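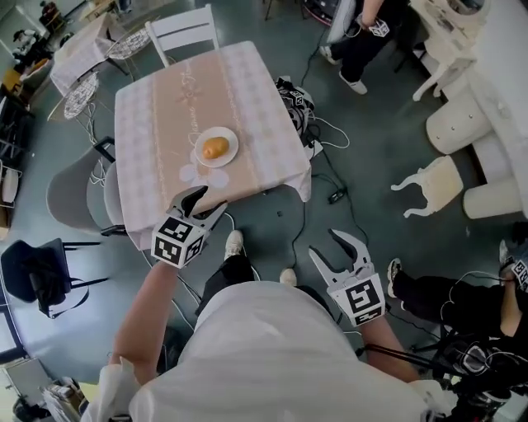 Nisha Ahuja wrote to ask whether she could wash a hired tablecloth herself before sending it back, as she felt bad returning one with gravy on it. Please don't. Shake off the crumbs, fold it loosely and put it in the bag. Washing is part of the hire price, and a stain that has been through a home dryer is much harder to get out.

Home | Linens | Prices | FAQ | Contact

Print this page | E-mail this page

Helgate Table Linen Hire: Frequently Asked Questions

What size tablecloth do I need?

Measure the length and width of the table, decide how far you want the cloth to hang down, and add twice that amount to each measurement. For a sit-down meal most people like a drop of 10 inches. If the table is for a buffet and you want to hide boxes underneath, you will want the cloth to reach nearly to the floor. For a round table, measure straight across the middle and add twice the drop.

I don't know my table size. Can you tell from a photo?

No. Please use a tape measure. If the tables belong to a hall, the hall office will usually have the sizes written down.

How many pieces do you keep?

At the last stock check in June we had 2,998 napkins and 913 tablecloths. The plain white ones are always available in quantity. Patterned and bordered cloths come in smaller sets, so ask early if you need them all to match.

When do I pick up and return?

Pickup is from the Kenevdale counter after 2 p.m. on the day before your event. Returns are due by 10 a.m. on the day after. If the counter is closed, leave the bags in the locked drop box by the side door. Don't leave them on the step.

Do you deliver?

We deliver within Kenevdale for orders of over 10 tablecloths. Harish Joshi does the route and will call when he is on his way. He can bring the bags inside but he does not set the tables.

Will the cloths need ironing?

They are pressed before they leave us. You will see fold lines when you open them. Put the cloth on the table the night before if you can, and most of the lines will drop. A light mist of water helps on cotton. If you do use an iron, keep it on medium for the blends and go around any trim.

What should I do about a spill during the meal?

Blot it with a dry napkin and leave it. Salt, soda water and white wine all get used on red wine, and we would prefer plain cold water or nothing. Do not use bleach on any of our cloths, including the white ones. Candle wax should be left to harden. Don't scrape it with a knife.

Will I be charged for stains?

Food and drink stains are expected and there is no charge. We do charge for burns, tears, ink, and mildew from cloths put away wet. If a cloth is damp at the end of the night, hang it over a chair until morning and then bag it.

Can I pin or tape things to the cloth?

Clips are fine. Pins are fine on plain cotton if you take them all out. Tape is not, as it leaves a residue that holds dirt.

What if I need to cancel?

Tell us at least 2 days before pickup and we will refund everything except the deposit. The deposit can be moved to another booking.

Who do I ask about a large order?

Sunita Tripathi handles weddings and anything that needs matching sets. Ask for her at the counter or put her name on your message.

Back to top | Print this page | E-mail this page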